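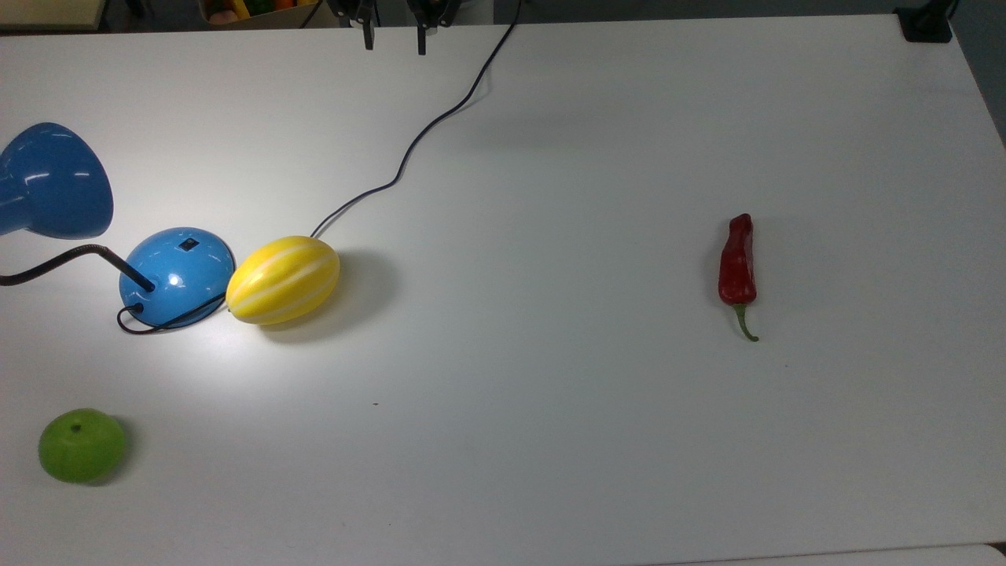
Flerkumley 716 Blocking Sled, Two-Man

Item no. 1723
Category: Football / Field Equipment / Sleds
Availability: Made to order, ships by freight

The 716 is a two-man blocking sled for high school and small college programs. It is built on a welded steel frame with two spring-loaded pad stations and a coach's platform at the rear. The sled is used for drive blocking, combo blocks and get-off work on the offensive line, and for hand placement and shed drills on the defensive line.

This model replaces the 700 series. The main change is in the runners, which are wider and turned up at both ends so that the sled can be pulled backward to the starting line without digging in. Pads from the 700 series fit the 716. Springs and arm brackets from the 700 series do not.

Frame

The frame is square steel tube, welded at all joints except the two arm mounts, which are bolted so they can be replaced in the field. Finish is powder coat in black or gray. School colors are available on orders of four or more sleds and add three weeks to the lead time.

The platform deck is expanded steel. It holds one standing adult. A grab rail is supplied and must be fitted before anyone stands on the deck. Players should not ride the sled.

Pads and arms

Each arm carries one man-shaped pad with a high-density foam core and a vinyl cover. Covers close with a full-length zipper at the back and can be taken off for cleaning. Arms adjust to three heights with a pull pin. The lowest setting suits freshman and middle school linemen, and most varsity coaches will use the middle one.

The arm spring is a double coil unit. Return speed is set with the collar nut behind the bracket. Turn the nut clockwise for a stiffer pad. Both arms should be set the same, or the sled will turn under a balanced hit.

Specifications

Model: 716
Stations: 2
Overall width: 1760 mm
Frame: welded square steel tube
Runners: wide pattern, turned up front and rear
Arm positions: 3
Pad cover: vinyl, zippered
Finish: powder coat, black or gray
Assembly: required, two people
Warranty: three years on frame, one year on springs, one season on covers

Surfaces

The steel runners are for natural grass only. For synthetic turf, order the Fisia runner caps, which bolt over the standard runners and present a smooth plastic face to the surface. Check the caps before each practice for stones and for screw heads standing proud. A damaged cap will cut turf fibers, and damage to the field is not covered under the warranty. Some turf installers do not allow sleds of any kind - ask yours in writing before ordering.

Do not use the sled on concrete, asphalt or a running track. Cross a track on plywood or on the transport wheels.

Maintenance

Grease the arm pivots at the start of preseason and again at midseason. Check the arm mount bolts weekly. Wipe the pad covers down with mild soap and water; bleach will stiffen the vinyl and void the cover warranty. Store the sled under a roof in the off-season with the pads removed and the springs unloaded.

Surface rust on the underside of the runners is normal on grass and does not need treatment.

Accessories and spare parts

716-P Replacement pad, complete
716-C Pad cover only
716-S Double coil spring, each
716-B Arm bracket with bolts
716-F Fisia runner caps, pair
716-W Transport wheel kit
3000 Pull pin with lanyard, fits all Flerkumley sleds

Ordering and delivery

Sleds are built at our Pollstead shop and ship partly assembled on one pallet. The delivery address must be able to receive freight during the day. If there is no loading dock or forklift, request liftgate service when you order. It cannot be added once the truck is loaded.

Orders received by the end of February are delivered before spring practice. Summer orders are built in the order in which purchase orders arrive. A quote is not a place in line.

Inspect the pallet before signing. Note any bent arm or torn cover on the freight bill and send a copy to Latrice Rosenthal in customer service. For school purchase orders and bid documents, contact Godfrey Temba in sales. Technical questions on springs, arm settings and older models go to Drita Ivanov in the shop, mornings only.

See also: 718 Five-Man Sled, 712 Single-Man Sled, Tackling Rings, Chutes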